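# About Molleditz

We teach robots to do small jobs by doing the small jobs ourselves, over and over, with the robot attached. That is the whole business. There is a longer version in the brochure, but Luuk Bakker wrote the brochure and he was paid by the adjective.

## Where we came from

Molleditz began in the back half of a former tile showroom in Carnholm, with 2 arms, 2 desks and a kettle that tripped the power if anything else was on. Lingyun Liao had spent years writing code that told robots exactly where to put their fingers, and had grown tired of rewriting it every time somebody moved a cup. Cúc Lò had spent the same years behind a sandwich counter and had never once needed coordinates. They met over a lunch order that came out wrong, and the company is more or less the rest of that conversation.

We still have the kettle. We have better wiring.

## What we do all day

A customer comes to us with a task. It is usually something a person can learn in a minute and then be bored by for a decade: stocking a shelf, packing a lunch order, putting the thing in the other thing. We set up a bench to match their counter as closely as we can, then one of our operators performs the task through the robot.

There are two ways of doing this. For slow, fussy work we take hold of the arm and walk it through by hand, a bit like teaching a very heavy child to waltz. For nearly everything else the operator sits a couple of metres away with a pair of hand controllers and a screen, and drives. The arm copies the hands, the wrist camera records what the gripper is facing, and the whole attempt gets saved as one demonstration. Then we shift things around a little and do it again.

People ask whether the operators get bored. Of course they do. Boredom is where most of our quality problems come from, so we swap seats often and keep sessions short. Kiều Cao runs the roster and can tell from a recording who was due for a break. She has also banned podcasts with a plot.

## The Hudemness bench

Our longest-running project is Hudemness, a practice counter for food service robots. It was named by leaving a keyboard unattended, and by the time anyone objected it was on the invoices.

Hudemness teaches the unglamorous middle of the lunch trade. Pick up the wrapped item, don't squash the wrapped item, put it where it was asked for, let go. Letting go is harder than it sounds. A new operator will hover over the target like someone trying to park a borrowed car, and the robot, being a faithful student, learns to hover too. We throw those demonstrations out, with a kind note.

As of Thu 11 November the bench had 2911 demonstrations we were happy to keep. We don't publish how many we threw out. Ngọc Đỗ knows, and she has been asked not to bring it up at dinners.

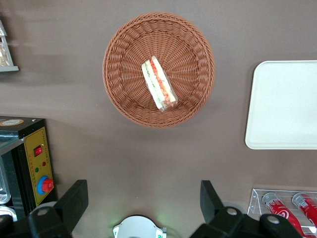 Clear film is its own special misery, by the way. It shines, it slides, and it looks different every time the arm moves, so a good share of our operator training is spent on coming in at a sensible angle and closing the fingers slowly. Cans are easier to see and much more willing to roll. We'd like to meet whoever invented the cylinder and have a word.

## Who we are

There are 16 of us now, which is too many for the old table and too few for a second fridge.

- **Lingyun Liao**, co-founder. Looks after the learning side. Will say "it's only a data problem" in any situation, including plumbing.
- **Cúc Lò**, co-founder. Designs the tasks and trains the operators. Still makes the best sandwich in the building.
- **Kiều Cao**, operations. Owns the roster, the keys and the label maker.
- **Ngọc Đỗ**, review. Watches every demonstration before it's used for training, and has opinions about your left hand.
- **Luuk Bakker**, customers and brochures. See above.

Our grippers are serviced by Võ, the machine shop across the laneway, who have been very patient about mayonnaise.

## Working with us

We're a good fit if your task happens on a counter, fits within an arm's reach and makes sense to someone who's never done it before. We are a poor fit if you need it by Friday.

Visitors are welcome at the Carnholm workshop if you ring ahead. You'll be offered a turn on the controllers, and you will be worse at it than you expect. Ngọc will be polite. Closed shoes, please, and park on the laneway side.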